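The county's grant portal says it takes 19 minutes to complete the home visiting application. I'd like to meet whoever timed that.

I've been reading the new funding round for family support programs in Fliselton, mostly because two groups I care about are applying and one of them asked me to look over a draft. The pot is bigger than last year. The county said so twice on the first page. What it said once, on page four, is that the same pot now also has to cover outreach, translation and the reporting software from Zustura, which used to come out of a different line.

So is it bigger? Maybe. I couldn't get the numbers to tell me.

They do say the last round reached 3,413 households. I went looking for what "reached" means and found a footnote that counts a mailed flyer. Families who got a second home visit: 162. I don't think that's a bad number for a small staff driving all over the Braton side of the county. I just wish it had been the one in the headline.

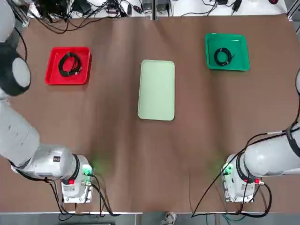
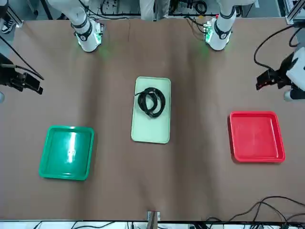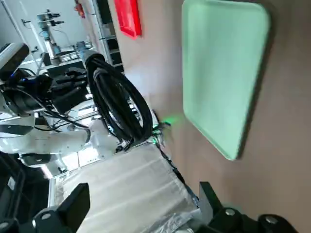

My bigger gripe is with the categories. Every family has to be filed under prenatal, infant or toddler, one only, and the money follows the label. A mother with a two-year-old and another on the way is a normal family, and the form has no idea what to do with her. Sorting works fine when you have a coiled cable and a red tray or a green tray to put it in. It works a lot less well on a household, and the Benjelloun center has been stuck with that problem since the labels came in. Their fix is to open two files, which the portal then flags as a duplicate.

Comments are open through September. Mine ran to 712 words and the box cut me off before I got to the software.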